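Momirley Tabletop Sim Pack
Kitchen counter tasks for manipulation research

Product page, last edit 11 March 2023

Task scenes plus the eval code from the Manolakis study. Same assets, same scoring scripts. Built for labs testing whether a policy trained in sim picks the right object, and puts it in the right place, when the counter has other stuff on it.

What you get
Counter scenes with food items, boards, placemats, baskets
First-person view from the robot, wide strip format
Randomizer for object position and lighting
Scoring script, per-episode logs, replay viewer
Baseline policy weights (2 checkpoints, early and final)

The method, short version
Policy trains on sim episodes only. Before each eval batch the layout gets reshuffled and the instruction text reworded. Success = right object, right target, gripper clear at the end. Partial grasps dont count. Each task is scored over 100 episodes, 5 seeds. Full write-up by Charalambos Stamatopoulos ships in the docs folder, read the section on failure labels first.

Main result
Rewording the instruction hurt the early checkpoint far more than moving the objects did. Final checkpoint much steadier on both. Round fruit still the weak spot, most misses are bad approach angle. Plots in the docs.

Requirements
Linux, one recent GPU. Install takes about 2 hours on a slow connection, most of it textures. Windows not supported, please dont ask.

Licensing
Academic: single lab, renewable. Commercial: write to the Asel desk in Neninport. Upgrades from the January build are free, send your old key and we will swtich it over.

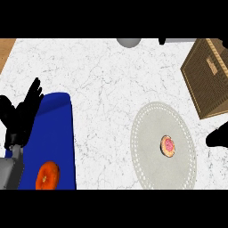
Can I score my own policy with the pack, or only the baseline?

Any policy works as long as it takes the camera view and instruction text and returns arm commands. Wrap it in the adapter class from the docs folder and run the scoring script as usual.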